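The Long Goodbye of the Office Lunch Hour

At Birkex, where I spent four years writing instructions for faucets, lunch lasted an hour on paper. In practice it lasted as long as it took to get a burrito out of its foil over a keyboard. I once saw a man mute himself on a call, finish a pear, unmute and say "agreed."

My grandfather would have been appalled. He worked at the Grollwood paper mill, where a whistle blew at noon and 245 people put down what they were doing and walked to a room with tables in it. They had soup. They played cards for money they didn't have. At one o'clock the whistle blew again and they went back, and the paper, as far as anyone could tell, got made.

The Grollwood whistle went silent in 2000, when the mill changed hands and the new owners introduced what they called flexible breaks. I have had flexible breaks at three jobs now. They bend in one direction.

Mark Anthony Dela Peña has a theory about this. He runs Samonte, a lunch counter with 10 stools and no Wi-Fi, and he has been watching people eat for most of his adult life. "They used to ask what's good," he told me, wiping down a spot that was already clean. "Now they ask what's fast. I tell them the water."
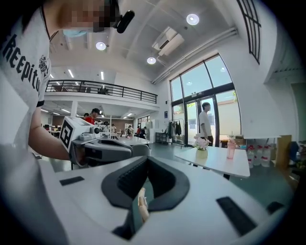
A T-shirt and a light blue mask: the dress code has loosened, even if the lunch hour hasn't.

Dela Peña grew up in Tumon, where his aunt closed her shop every day to eat and let customers rattle the door. He tried the same thing in his first month at Samonte and found a line of people outside, watching him chew. He lasted a week. These days he eats at 10 in the morning, standing up, next to the dishwasher, and he would rather I hadn't asked.

I decided to take my full hour for all of March. The first day I was finished in 35 minutes, including a cookie I didn't want, and had no idea what to do with the rest. I walked around the block. I looked in the window of a store that sells only lamps. By the second week I had started bringing a paperback, and a woman from accounting had started sitting across from me with hers. We didn't speak until page 245 of mine, when she leaned over and told me the brother did it.

She was right, too. I've switched to biographies.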